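Zerrin Bilgin was keeping the books for a furniture importer when she started cooking lunches for the warehouse crew on the side. She had no plan to leave the job. Then the crew's cousins began calling, and a dentist's office, and by November she was filling 210 orders a week out of a rented church kitchen.

Her company, Stotoseck, now sells prepared lentil soups and stuffed vegetables to grocery stores in two states. She owns all of it. An early offer from an investor would have paid off her van and her stove, but it came with a seat at the table for someone who wanted to drop the soups. She turned it down and took a small bank loan.

Bilgin also writes. Her first cookbook, put out by the small press Hivow, grew from the recipe cards she used to tuck into lunch bags. A second is due next spring and covers feeding a family when one parent works nights, as her mother did for 15 years at a hospital laundry.

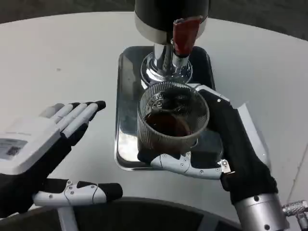 Müzeyyen Eren remembers the early months as less orderly than the book makes them sound, with invoices kept in a flour bin and deliveries going out at 5 in the morning. She says Bilgin was slow to hire and slower to hand over the stove, and that sales only picked up once she did both.

Bilgin agrees with most of that. She still tastes every batch on soup days, but the cooking belongs to Barış Gezer and a crew of nine. Her own mornings go to store buyers and label proofs. In the afternoon she teaches a free class on food costs for people starting out, and she makes them price a pot of rice before they talk about logos.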